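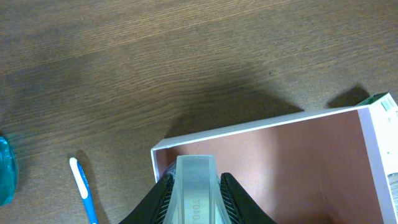
3. Reading the Stores Book of the Clisusia Expedition

The stores book is the part of the Clisusia papers that most people skip, and I skipped it too the first couple of times I went through the collection at Pondbridge. It's a ledger of what the party bought before it left Urkberg, with 189 entries, and it looks dull. Then I tried to work out what the men carried with them over the pass and what they left at the depot, and the dull book became the only thing I wanted to read. The trouble is telling where the load begins and ends. An open box with a thin white rim and a dusty pink inside, like the one on the wooden tabletop, shows you its edge at a glance. The ledger has no edge like that. Flour for the trail runs straight into flour for the depot, sometimes on the same line, and the clerk seems to have trusted his readers to know which was which.

My way around this was to start with the prices. The big outfitter in Urkberg was the Michalski store, and its bills survive in a bundle of their own (tied with the wrong ribbon, so they sat under "correspondence" for years). Michalski charged extra for anything sewn into canvas, and canvas mattered on the pass, where the mules were loaded high and it rained. If a bill shows the canvas charge, I count the goods as trail goods. If it doesn't, I put them down for the depot unless something else in the papers tells me otherwise. It's a rough rule and I'll come back to where it breaks.

Take the biscuit. The ledger gives 400 pounds in one line with no note at all, and earlier writers have sent the whole lot over the mountains. The bill splits it. One part was sewn up, the other went in barrels, and barrels are a miserable thing to put on a mule. I'm fairly sure the barrels stayed behind.

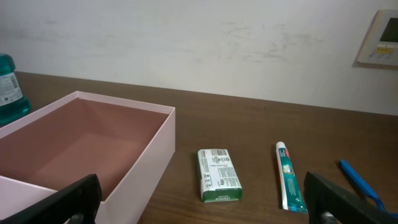

Figure 1. Open light-pink box and teal-green bottle on a wooden tabletop, against an off-white wall.

Soap, candles and razors are harder. These were small things and they traveled in people's own bags, so there's no canvas charge to help me. The ledger lumps them together as "necessaries" and moves on. I used to think this meant the leaders didn't care much about washing, and I said so in a talk, which I now regret a little. The cook's notes mention soap again and again, mostly to complain that it was being used up on the mules' harness sores. There was plenty of it at the start, and somebody was keeping an eye on it.

The same notes have a lovely page on the river camp, where the party stopped in August to dry out the bedding and go through every bag. The cook writes down what came out of them – shaving gear, two kinds of hair oil, a tin of tooth powder that had turned to paste – and he's plainly enjoying himself. None of the hair oil is in the stores book. I take that as a warning: men bought things with their own money, and a ledger of common stores won't tell us about it. 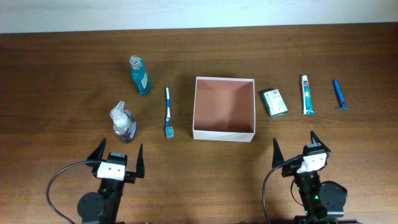 Figure 2. Seven bathroom and toiletry items grouped around an open, empty cardboard box.

So how far can the canvas rule be pushed? I tested it against the depot return, a short list made when the party came back down. Most of what I had marked as depot goods turns up there, or turns up as eaten. The rope doesn't. I had it staying at the depot, and the cook has it stretched across a gorge 100 miles farther on. Rope was never sewn up by Michalski in any bill I've seen, probably for the simple reason that it didn't need to be, and I've moved it by hand in my tables. I did the same for the kettles and the two axes. 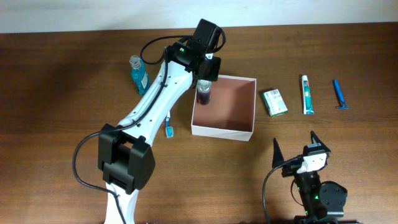 3.1 Weights and mule loads

The clerk gives weights for food and almost nothing else. For tools I used the freight notes from the road into Urkberg, where the carter charged by the pound and wrote everything down. Tents are still a gap. The carter lists them with their poles, the expedition cut new poles on the way, and I haven't found a weight for the cloth alone, so the tent line in my table of loads is left blank.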